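Storage and Craft Rooms > Kids Art Supplies
Thread: Marker caps. System or no system?

tiron_shed
Right, need opinions, quick one before school pickup. We've got an art table in the back room, pale top, wipes down ok, and the kids' markers live on it. The problem is caps. Always the caps. Markers get used, caps come off, caps end up in a heap on one side and the markers on the other and by the afternoon no idea what goes with what. White barrels on ours, so from any distance they all look the same except for the cap.

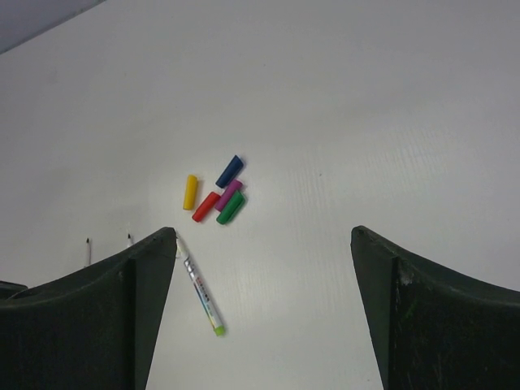 My partner reckons bin the lot and buy the retractable ones. I reckon a cap tray, maybe a block of wood with holes drilled. Cost of replacing dried out markers is getting silly, I worked it out at 38 dollars since January and that's just the cheap packs. What does everyone else do??

gundar2
Block of wood, no question. Did one out of an offcut of pine. Drill holes the size of the cap, glue caps in upside down, marker pushes in and clicks. Cap can't go anywhere becuase it's glued. Kids pull the marker out, use it, shove it back. Ours has lasted 2 years.

Only thing, get the drill bit right. Measure the cap not the marker.

jelonmum
Glued caps are great until a marker dies and you've got a glued cap for a colour you don't have any more. Been there. Ended up with a block that was half useless and a kid in tears over purple.

We just use a shallow dish. Caps go in the dish. At the end everyone helps match. Takes a minute.

gundar2
You use a blob of plaster or blu tack, not epoxy! Pops straight out. Also you can keep the old cap and just buy the same brand again, they fit.

jelonmum
They don't always fit though. Brands change the size. And blu tack doesn't hold with little kids, mine had the whole row out in one arvo.

peeters_craft
Ex kinder assistant here. Went through this with a room of four year olds and a tub of 505 markers (yes it got counted, stocktake, don't ask). Things I'd say:

Capping is a skill. Teach it. "Listen for the click." Most littlies think resting the cap on the end is capping it.

Fewer markers out. Five colours on the table is plenty for one sitting. The rest stay on the shelf.

Cap on the back end of the marker while drawing, if the brand allows it. Some are too loose on that end and fall straight off, so test before you buy a big pack.

Don't leave them uncapped over lunch. Sounds obvious. Everybody does it.

tiron_shed
The cap on the back end thing, mine flat out refuse. They say it makes it heavy. Heavy! It's a marker cap.

Five out at a time is a good idea though. Red yellow green blue purple, that's the ones they fight over anyway. Brown can stay in the cupboard.

gundar2
Brown is the most useful colour there is. Trees. Dogs. Dirt.

wobblyeasel
Not sure I agree with any of this tbh. Caps loose on a table aren't a problem, the roll-off is the problem. Cap hits the floor, goes under the couch, gone. If you've got edges on the table you don't need dishes or blocks or anything. We stuck a thin timber strip round ours and haven't lost a cap in ages. Costs next to nothing, a length of quad from the hardware and some glue.

jelonmum
An edge all the way round and then you can't wipe crumbs off. No thanks.

wobblyeasel
Leave a gap at one corner. Sweep them out the gap.

tiron_shed
Edge is an interesting one. 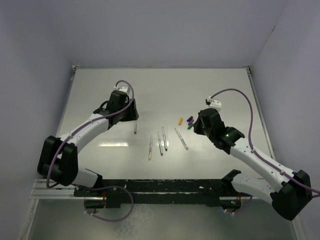
I'm not keen on screwing anything else into the top, it was a pain to get flat in the first place and I like being able to wipe it right to the end. Also walls behind and on both sides, so it's really only the near side where caps could go for a proper run. There's a slim metal rail down the left and another down the right, angled out a bit, plus a little bracket at each of the far corners, so if I did go the timber strip way I'd have to work out how it meets those. Foam strip instead maybe? Across the front only. Has anyone used foam, does it go manky?

peeters_craft
Foam goes manky. Kids pick at it. You'll be finding bits of it till Christmas.

Silicone edging, the clear stuff for baby-proofing. Low, wipes clean, peels off when you're sick of it.

wobblyeasel
Seconding silicone if not timber. Clean the edge with metho first or it won't stick.

gundar2
I still say block. An edge doesn't match the cap to the marker. OP said that was the actual problem, white barrels, all look the same.

tiron_shed
True. Although ours have a printed strip down the barrel, tiny thing with some colour on it. You need your glasses on though. Kids just scribble on whatever's closest to find out which is which, incl. my gas bill.

jelonmum
Wrap of coloured tape round the barrel near the end. Did ours in front of the telly one night. Matching is dead easy after that, even my youngest can do it. And then the dish works!!

gundar2
ok the tape is a good idea, I'll give you that

peeters_craft
Tape plus five out at a time and you won't need much else. Bulk rolls are cheaper, we got a box of 1,000 little colour dots once instead but they come off with sweaty hands. Go tape.

tiron_shed
Going with tape, a dish, and silicone across the front. No drilling for now, sorry gundar. Will do the tape tonight if I can find the yellow, pretty sure it's in the laundry drawer with the batteries.

gundar2
Block's still on offer, I've got heaps of pine. What diameter are your caps?

tiron_shed
Haven't measured. Will check after tea and post it.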